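October 24, 2020

Moved the Ellbridge shop to the new host overnight. Database export ran clean, import stopped at the product meta table because the packet limit on the new server was set too low. Raised it, dropped the half-filled tables, ran the import again. No errors the second time.

Checked the catalogue against the old site. Old: 473 products. New: 473 products. The variations did not match, though. The Khokhar stock feed had been writing to the old database while I was copying it, so a batch of sizes existed there and not on the new side. Switched the feed off (should have done that first, have added it to the list) and exported the variations on their own. 251 rows were changed by the second pass.

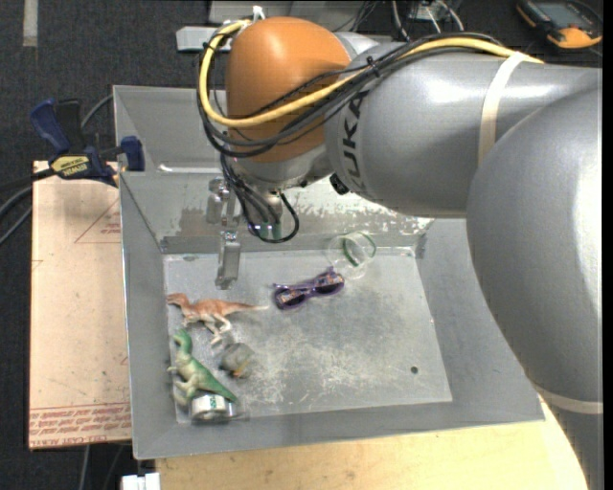
Permalinks next. The old shop used the category in the product address and the new one does not, so every product page needs a redirect. Wrote the rules as one pattern where I could. The Fuker range has to be done by hand, as someone put a full stop in the category name in August and the pattern trips over it. Did half, rest tomorrow.

Page cache is on. Cart, checkout and account pages excluded. Tested with two browsers logged in as different customers and the baskets stayed separate. Category pages are quicker than before, product pages much the same. I suspect the related products query and will look at it with the cache off.

Oltton plugin still throws a notice on PHP 7.4. It only fills the log, nothing shows to the customer, but the log had got large enough to be a nuisance. Log rotation set to 2 days. Wrote to their support and asked for a date for the fix.

Scheduled tasks: moved from page visits to a proper cron job, every 240 seconds. Order emails now go out on time.

Still to do: remaining redirects, switch the feed back on pointing at the new database, lower-case the image file names, cancel the old hosting.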